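Chapter 4
Cloth, Pattern and Meaning

What you should get from this chapter
- why people put writing and signs on cloth at all
- the difference between woven, printed and stitched pattern
- how repeats work, and how to spot one
- what plain cloth is for (more than you'd think)

Before you start: bring one piece of patterned cloth from home. A tea towel is fine. Scarf, pillowcase, old shirt. You will need it for Activity 4.2 and again in Chapter 6, so don't cut it up yet.

4.1 Starting from the drawer

Open any linen drawer. Stripes, checks, flowers, maybe a map of somewhere you went on holiday. Most of us stop seeing these things within a week of buying them. Ohemaa Osei, who taught the evening class this book grew out of, used to begin her first session by asking people to draw their own curtains from memory. Very few could. One man drew his neighbour's.

So, first job. Look. Then ask three things: how did the pattern get there, who chose it, and does it say anything?

The first question is the easy one. Pattern goes in at the loom (woven), or on the surface after (printed, painted, dyed), or with a needle (embroidery, quilting, applique). Turn the cloth over. If the back is as strong as the front it is probably woven, or dyed right through. If the back is pale or blank, printed. Not a perfect test, cheap yarn-dyed cottons will catch you out, and so will a thin print where the colour has soaked through.

Second question, harder. The Brulthorpe mill kept pattern books, 211 of them by the time it shut, and the notes in the margins are mostly complaints. Too dear. Too much red. "Will not sell in January." The designer drew it but the salesman picked it. Bear that in mind whenever someone tells you a pattern shows the spirit of an age. It may show what was left in the dye store.

Third question takes up the rest of the chapter.

4.2 Cloth that speaks

Some cloth carries meaning only to the people who know how to read it. In Ghana, adinkra cloth is stamped with signs that each have a name and usually a saying to go with it. Kwadwo Dankwa grew up with them and still could not name them all; he told our class he knew the ones from funerals best, as that was where he had worn them. Other cloth uses actual words. East African kanga has a line of Swahili text along it, sometimes kind, sometimes quite rude, and the buyer picks the cloth partly for the line.

Then there is Chinese fu, 福, good fortune or blessing. Goes on doors at New Year, on red paper, often hung upside down becuase the word for upside down sounds like the word for arrived. Also on bowls, jackets, bedding. One single character and it can be written in a great many ways, old seal forms, brush forms, forms built out of animals.

Note that none of this needs an expensive cloth. The Drumano collection has 524 pieces and the ones visitors ask after are nearly all household things, washed thin.
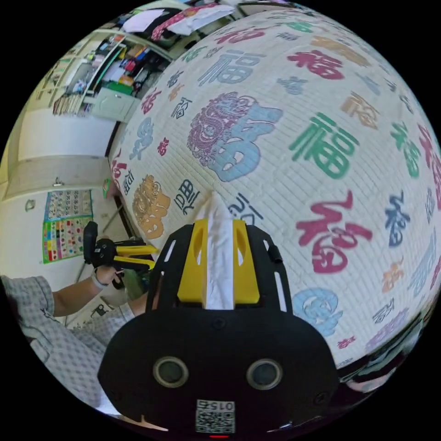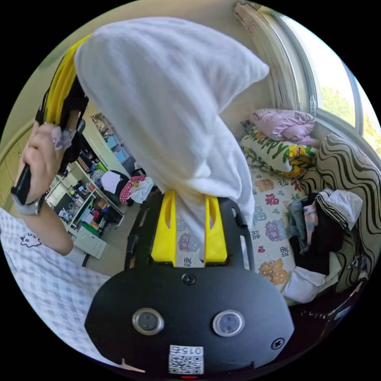 Repeats next, and get this clear now as Chapter 5 leans on it. A repeat is the smallest block of pattern which, copied over and over, gives you the whole cloth. On a check it might be 20 threads. On a big furnishing print it can be wider than the table. Small motifs make the repeat easy to find; large ones in mixed sizes hide it. The quilted cloth with the 福 characters is a good one to practise on, with big ones in green and red, a teal one and little ones scattered in between, plus a purple dragon worked into a light blue character. To hunt for a repeat there you would choose the dragon, not a small black character, and look for the next one. Pick the oddest thing. Then measure from the same point on each, nose to nose if its an animal. Write down both directions, across and down, and say if the rows are stepped (a half drop) or straight.

Activity 4.1 Find the repeat on your own cloth. If you can't find one, say how far you looked.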